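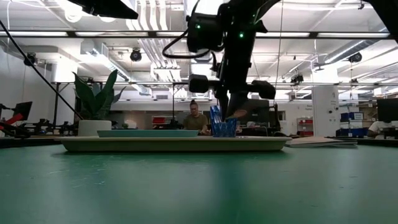 Do free-to-borrow cup schemes cut the number of disposable cups used in shared workplaces?

Probably by less than their operators report, and on the records we have it is hard to say by how much.

4.2 What the return counts can and cannot show

The Zistomora scheme put 929 reusable plastic cups into circulation across three office and workshop buildings in Anance. Staff could take a cup from any kitchen counter and leave it on a collection tray when they were done. No deposit was charged and no name was taken. The operator, Tichý, counted cups as they came back to the wash point and treated each return as one disposable cup avoided.

We doubt that this last step holds. A return shows that a cup was picked up and later put down somewhere it could be collected. It says nothing about what the person would have used otherwise. Many people in all three buildings already kept a mug at their desk, and a scheme cup that takes the place of a mug saves no waste at all. It adds a wash. The operator's own sign-up survey asked about mugs, but the answers were never matched to the return counts, and we were told they could not be matched after the fact.

The counts also depend on how trays were cleared. In the Ikard building the trays were emptied every afternoon. In the other two they were emptied when somebody thought they looked full. A cup rinsed in a kitchen sink and used again by the same person never reached the wash point and so was never counted, which would push the figure down. A clean cup left on a tray and collected by mistake was counted as a use, which would push it up. These errors may cancel out. We have seen no evidence that they do, and the operator's report does not raise the matter.

Figure 3. Collection-style tray with a raised rim and one ribbed plastic cup standing in it, seen from above. 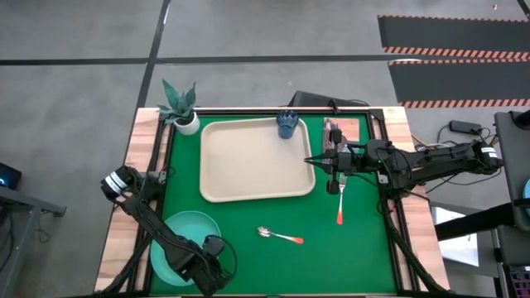

4.3 Bin audits

Bin audits are the better measure, but they were done badly. Disposable cups were counted before the scheme began and again four months later. The first audit was made in February, when the Ikard café was open. By the second it had cut its hours and stopped selling hot drinks after lunch. Fewer paper cups in the bins is what one would expect from that change alone, with or without a borrowing scheme next door.

Both audits were also carried out on a Monday. The reason given was convenience for the cleaning contractor. Attendance on that day is lower than in the middle of the week in all three buildings, and the people who do come in may not drink what the others drink, or buy it in the same place. We would not want to scale up from a single weekday, and the operator's report does so without comment.

A further problem is how cups were sorted. The audit sheet had two categories, disposable and other. Reusable cups found in the bins went under "other" along with food tubs and yogurt pots, so there is no record of how many scheme cups were thrown away.

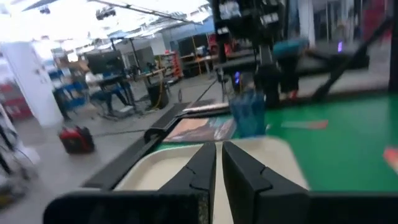
The loss rate matters more than the report allows. A reusable plastic cup takes more material to make than a paper one and has to be used many times before it comes out ahead – the exact number depends on the washing, and published estimates differ widely. If a cup is lost after a handful of uses, the scheme has made things worse for that cup, however good the average looks. The report gives an average number of uses per cup still in circulation at the end. Cups that had vanished were left out of the sum, and those are the ones most likely to have been used only a few times.

We asked for the stock count at the close of the trial. It was given to us for one building only, with no breakdown by month. It would be unfair to treat that building as typical, and we have not done so in the estimates in Section 5.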